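Suturing practice thread, April. Week three on the bench, and I'm still working on the first bite at the top corner of a cut. 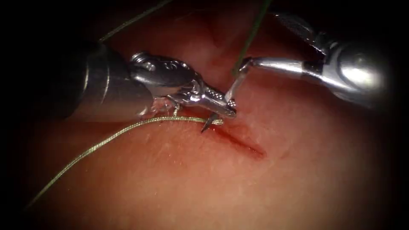
Cadi Eynon wrote back that the corner is where her own closures leak, and she now starts a few millimeters beyond the end of the incision before running down it.

I've been trying the same thing. Start outside the corner, tie, then run. It takes longer, but the rest of the row sits straighter.

Needle angle next. I want the tip going in square to the tissue. If I come in flat, the bite is shallow and the edge rolls under.

The green braided suture shows up well against red tissue. Braid also drags more than monofilament, so I pull it through slowly and in line with the exit point — never sideways.

Length matters too. I was cutting mine at 25 cm and spending half my time managing the tail. Shorter is fine for a short incision.

My log stands at 200 closures since I started keeping one. I write down bites per side, time, and any torn edges. Torn edges are the number I care about.

Owen asked what I do when the needle rolls in the jaws. I let go and pick it up again, a little past halfway back from the tip. Squeezing harder has never fixed it for me.

Knots tomorrow morning. Mine still come out loose on the second throw.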